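Notebook – extraction bench, October

Carbonate-bearing analogue, organics blank problem, continued from previous entry

09:20. Pulled the second batch of Istinholm mudstone from the desiccator. Same block as before, cut from the interior face, outer rind discarded. Crushed in the zirconia mill, sieved, fines kept. The aim is unchanged: get a defensible number for aromatics released on heating before we commit to the full perchlorate series. Last batch gave a clean-looking naphthalene peak and an equally clean-looking naphthalene peak in the procedural blank, so there was no point reporting either.

Candidates for the contamination, as discussed with Osian at the bench:

Mill carryover. Possible. The mill was used for the Vemine shale standard beforehand and that material is filthy with organics. Baked quartz sand was run through it twice between samples, but the second sand fraction was never measured.

Septa. The Jurier vials came with a new septum type this year. Colour is slightly different from the old ones. Osian thinks siloxane bleed only, no aromatics, and the chromatogram supports him.

Foil. Baked at 500 °C overnight per the protocol, but the furnace log shows the door was opened partway through the soak. Initials illegible.

10:05. Started the sand check. Two aliquots of baked quartz, one through the mill and one straight from the jar to the vial. Same solvent lot, same septa, foil from a fresh bake. If the jar sand is clean and the mill sand is not, that settles it.

While those were extracting, weighed out the mudstone for the stepped pyrolysis. Using 50 mg per cup. The Ogunleye group used less on their sulphate samples and had trouble seeing anything above baseline in the low-temperature step. More mass brings its own trouble, mainly water. Trap is to be conditioned before each run, not just at the start of the day.
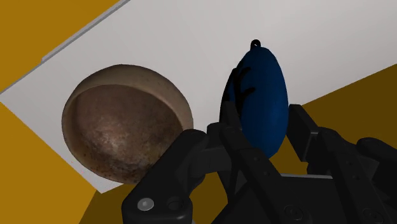 11:40. First sand result. Jar sand: nothing above noise in the aromatic window. Mill sand: naphthalene and a smaller methylnaphthalene pair, same ratio as in the blank from last batch. Ran each again to be sure. Same answer. The mill is the source, or at least the larger part of it.

Stripped the mill. There is a groove under the lid gasket that the cleaning procedure does not mention, and it held visible grey powder. Wiped with methanol-dampened quartz wool, wool retained in a labelled vial. Gasket replaced. Jar and balls sonicated in methanol, then dichloromethane, dried under nitrogen. The balls can go in the furnace. The jar cannot, as the collar is bonded and the manual caps it well below a useful temperature.

13:15. Milled baked sand in three successive charges and kept all of them this time. Charge one still shows a trace of naphthalene. Charges two and three are clean at the current detection limit. Proposed rule for the procedure: discard two, measure the third, no sample until the third is clean.

13:50. Restarted on the mudstone with fresh chips. The powder crushed this morning went through the dirty mill, so it is set aside and marked NOT FOR ORGANICS. It is still fine for XRD and Alžběta wants it to check the smectite to illite proportion. She also asked for the carbonate to be checked for siderite, given that the broad CO2 release in the previous batch started earlier than calcite alone would explain. Agreed. An iron carbonate would also complicate the argument about redox conditions in the original lake sediment, so better to know now.

15:30. First stepped run on clean powder. Low-temperature step: water, some CO2, no aromatics. Middle step: small benzene and toluene, signal on toluene near 4,000 counts, blank flat at the same retention time. High step: CO2 shoulder as before, chlorobenzene absent, as expected with no perchlorate added. One run is one run. Repeat before anyone quotes it.

Note on chlorobenzene: when the perchlorate series starts, 5 wt% is the top of the range. Anything higher and the oxygen release will consume most of what we are trying to see.

16:45. Trap reconditioning. Helium pressure a little low at the regulator, cylinder to be changed before the overnight sequence.

To do:
Duplicate stepped run, plus blank either side
Measure the retained quartz wool for comparison with the Vemine standard
Amend mill cleaning procedure, add gasket groove
Split of set-aside powder to Alžběta for XRD
Ask Osian for the septum lot number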